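Gerkcombe lab teaches a robot arm to learn from the things it drops

Anyone who has ever fished around in the bottom of a bag for a set of keys knows that picking one thing out of a jumble is harder than it sounds. Your fingers do a lot of the thinking for you. For a robot, which has to decide where to put its gripper before it touches anything, a bin of mixed odds and ends is still one of the more stubborn jobs you can hand it, and a group at the Koubek Laboratory in Gerkcombe has spent the better part of a year on exactly that.

The group's new report, which went up on the lab's website in February, describes a training method they call Prorkum. The idea behind it is a pleasantly simple one. Most grasping systems learn from a record of attempts marked either as a success or a failure, and the failures all get treated alike. Prorkum looks more closely at how each one failed. Did the fingers close on air? Did the object slide out sideways? Did it come up and then fall on the way over to the next bin? Each kind of miss gets its own label, and the system uses those labels to decide what it ought to practice next.

So if the arm keeps losing hold of shiny or see-through things, it goes back and tries more of them, changing its angle of approach a little each time. If it already does well with soft toys, it mostly leaves them alone. The researchers compare it to a piano student who goes back over the two hard measures instead of playing the whole piece from the top again – a comparison that will be familiar to anyone who has shared a house with a piano student.

The practice runs were done with two metal bins set back to back, with the arm moving objects from one to the other and then back again, so that it could keep going for long stretches without a person refilling anything. The full collection has 200 everyday objects in it, many of them bought at yard sales and dollar stores around town, and a handful go into the bin at a time. The team wanted a good spread of shapes and surfaces, from the hard and slippery to the floppy.

In all, the arm made 2169 attempts during training, and 1043 of those were chosen by the Prorkum method. The rest were picked at random for comparison. When both versions were then tested on objects that had been held back from training, the one that had studied its own misses lifted and placed the item on 90 percent of its tries, and it did clearly better than the random version on thin and transparent things. The gap was much smaller for toys and boxes, which both versions handled well.

There are still some things it struggles with, and the report is quite open about them. Objects lying flat against a sloping wall of the bin are a sore spot, and so is anything with a loose part that shifts its weight once it leaves the floor. The labels also depend on the system correctly guessing what went wrong, and when it guesses badly it can waste a good stretch of practice on the wrong problem. The group plans to add a simple sense of touch to the fingers next, in the hope of making those guesses better.

The work was paid for in part by Rurnden, a parts supplier that would like to use something similar for sorting returned goods, where no two boxes ever seem to hold the same thing. A trial at the company's warehouse is being discussed, though no start date has been set. In the meantime the lab says it will share its labeled attempts with other research groups free of charge, misses and all, and a sign-up form is on the Koubek website for anyone who would like a copy. 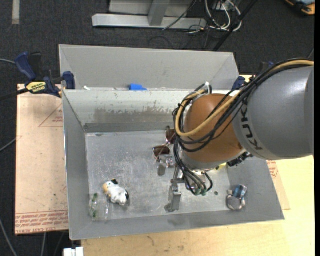 The KUKA arm at work over a bin holding sunglasses, a toy cow and other small objects.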